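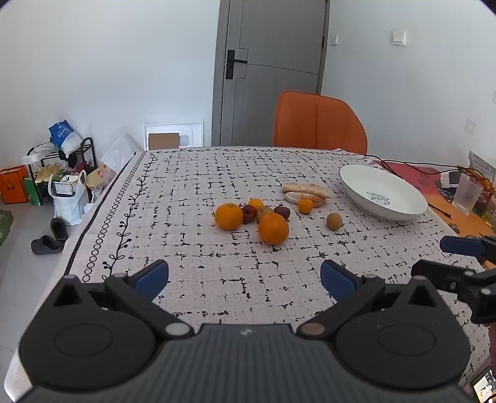

Figure 6. View from the hand-held gripper at a fruit and bread table, fingers open. A second gripper is at right.

4.2 Does hand-held demonstration transfer?

The case for hand-held grippers is usually made on cost. A person picks up the tool, does the task, and the recording stands in for a robot doing the same thing. We are less convinced than most. The demonstrator in Figure 6 has a pair of human arms behind the tools, with a human's reach and a human's habit of shifting the whole body when an approach looks awkward. None of that is recorded as such, and the policy is left to recover it from the motion of the wrist.

We collected 500 demonstrations with the Lelex grippers on bowl-filling tasks and 100 by remote control on the Patwary arm. Piece for piece, the hand-held set was quicker to gather. It was also messier. Operators closed the fingers early on the smaller fruit, nudged one piece aside to get at another, and corrected so fluently that the corrections are hard to label after the fact. Tables with loosely grouped fruit like that in Figure 6, where one piece partly hides the next, gave the most trouble.

Earlier reports on the Climolum benchmark treat this variety as a benefit. It may be, but we could not find the evidence for it in those results, which were scored on single objects set well apart on a plain bench. When we held out 20 cluttered layouts at our Nandside site, the policy trained on remote-control data alone did no worse than the one trained on the larger set – a result we did not expect and would like to see repeated elsewhere before anyone leans on it.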